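Workshop notebook, Pladel mock shop, back room
2 September 2020

Spent most of the day on the snack bay, which I had promised myself would be finished before lunch and which of course was not. The shelving went up last week and has settled nicely next to the steel counter, so what was left was the pleasant part, or what I had thought would be the pleasant part: putting stock on it and seeing whether it feels like a corner of a real shop. The Cliltevcombe people want to walk through in October, and I would like them to forget for a minute or two that they are in a back room with us.

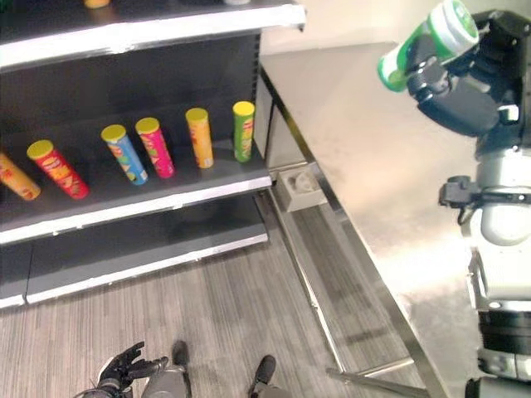
Tall tubes are a nuisance to face up, and I had forgotten how much of one. A box or a bag forgives you if you set it down a bit carelessly, but a tube shows every degree of lean, and it shows it all the more when its neighbor leans another way. The row on the middle shelf is a fair sample of what I mean – the green one at the right end, the pink and the light blue further along, all with the same yellow lid, so the eye runs straight along the lids and catches every wobble. I do like the colors together, though. My first thought was to group the warm ones, red with orange, and I went back and forth on that far longer than it deserved. For now I am leaving them mixed, as they would be in a small store where people pick one up, change their minds and put it back wherever there is room.

The bottom shelf I want to keep for the heavier things, once the Li order comes. It has been 17 days and I have stopped looking at the door every time I hear a van.

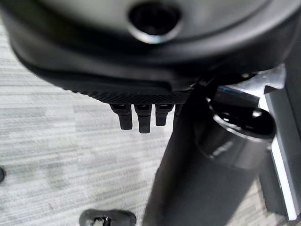

Mixed colors will look untidy to anyone who has worked in a shop, came the objection over coffee, and a visitor from Cliltevcombe will notice that before noticing anything else. Fair enough, and I wrote it down so that I would have to think about it. My own feeling is that a bay which looks too perfect is no use to us either, but I could be talked into blocking by color for the walk-through and going back to the mixed row afterward.

Also had a long look at the label strips. The Rilitance ones curl at the ends in the afternoon, when the room warms up, and I pressed them flat with a ruler and a good deal of patience. Five of them have already lifted again.
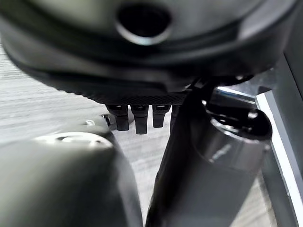 I may try a dab of paper glue on the corners tomorrow, on a spare strip first, and leave it overnight under the big catalog. If it holds, I will do the whole bay. Still to do: vacuum the carpet along the shelf base, wipe down the counter, ring Li about the order (number ends in 351), and find the good scissors.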